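Training a two-arm garment policy with Plidaline — quick walkthrough

Last updated 20/09/2019

Assumes you already have two arms calibrated and teleop working. If not go do the Hudec setup page first, come back.

What you get at the end: a policy that picks up a jacket by two top corners and holds it open over the table. That's it. Folding is a separate page, not written yet.

Step 1. Record demos

Start the recorder before you touch the leader arms, not after. Lost a whole evening in March to that one.

200 demos for the first garment. 15 seconds each, max. Longer than that and you're fumbling, throw it out.

Drop the garment from a different height each time. Crumple it differently. Don't be nice to the robot.

Keep the failed grasps if you recover in the same episode — the policy needs to see a regrasp. Delete the ones where you gave up.

Step 2. Label the corners

Only two keypoints per garment, left hold and right hold. Label at the last frame before the grippers close. Eleo does this in batch mode, set the stride to 15 and fix the bad ones by hand.

Watch for jackets inside out. Linings are plain and the labeler slides around on them. Collar, care tag, zipper line — use those as your anchors and work outward to the corner.

Step 3. Train

Config is marnuvix_two_arm, leave the learning rate alone. Action chunk 60. Run 500 epochs. Loss goes flat well before that but the grasps keep getting cleaner, so let it finish.

If the two arms drift apart mid-lift you've probaly got the wrist streams swapped. Check that before you retrain anything. Seriously, check it.

Step 4. Run it

Low speed first. Hand on the stop. Clear the table of everything except the garment.

Lift until the cloth hangs between the grippers, then hold. Sagging in the middle is fine. What you don't want is one corner way higher then the other, or a gripper hanging on by a thread of piping.

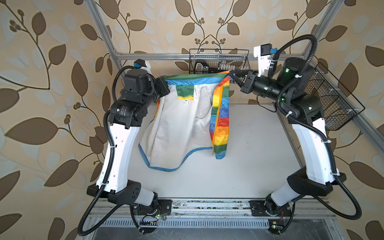

Two-corner hold, lining side up. Left gripper on the upper left corner, right one near the top of the rainbow placket.

Bunched fabric in the fingers is OK for a hold. Not OK if you're going on to fold, the extra cloth throws off the edge estimate. Add a release-and-regrasp to those demos.

Step 5. New garments

Don't start over. Fine-tune from the first checkpoint with 60 more demos of the new thing. Thick zippers need a harder close — bump grip force one notch in the Marnuvix panel.

Known problems

— Both arms go for the same corner. Not enough left/right variety in the demos. Record more.
— Arm freezes at the top of the lift. Chunk length mismatch between train and run configs.
— Eleo crashes on export. Restart it, no fix yet.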